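2019-10-21

So I finally dealt with the corner where all the music stuff lives. If you've been reading since March you know I promised to do it then, and you also know how that went (the drawer under the keyboard ate my whole afternoon and I quit after finding 17 guitar picks, which still makes me happy).

The trouble is that I keep buying boxes before I know what goes in them. I got 2 from Geltolora because they were on sale, and one of them turned out to be just a hair too small for sheet music. Sheet music! The one thing I wanted in there! I ended up folding my old Illireo songbook in half to make it fit, and I felt so guilty I took it right back out again and flattened it under a dictionary overnight.
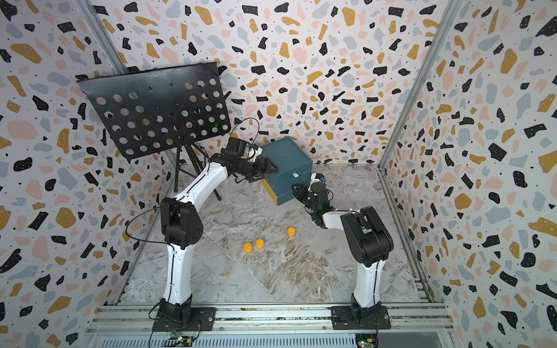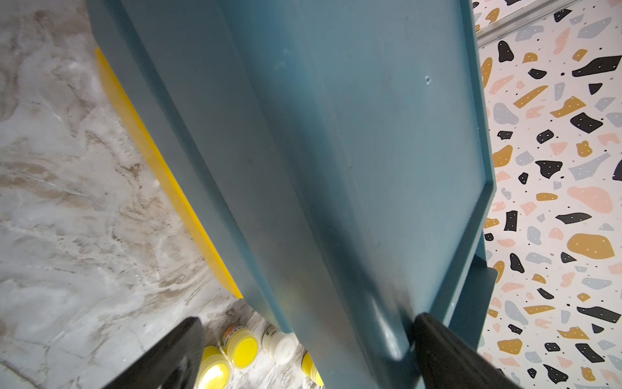
I've come around to the idea that every box in a practice corner needs a lid, full stop. Open bins look so friendly in the store, and then two weeks later they're full of dust and receipts and one sock. A square teal one with a lid, sitting low on the floor near the music stand, is my kind of storage, and I don't mind if the plastic gets a little smudged and scuffed, because mine all look like that by the second month anyway. I wipe them down with a damp cloth when company's coming and call it good!

My friend Zakhar Ivanyshyn is a cellist and he thinks I'm overdoing it. He keeps everything in one canvas tote, rosin and pencils and all, and he can find any of it in the dark. I tried the tote thing for a week and lost my tuner twice, so no thank you.

Next up is the shelf, where I've got 200 loose pages of photocopied tunes in no order whatsoever. I'm thinking binders, maybe the Tustent ones with the wide rings, or maybe just by key and hope for the best? If any of you have sorted that much paper without losing your mind, please tell me how you did it. I'm starting with the waltzes tomorrow, as soon as I find the hole punch.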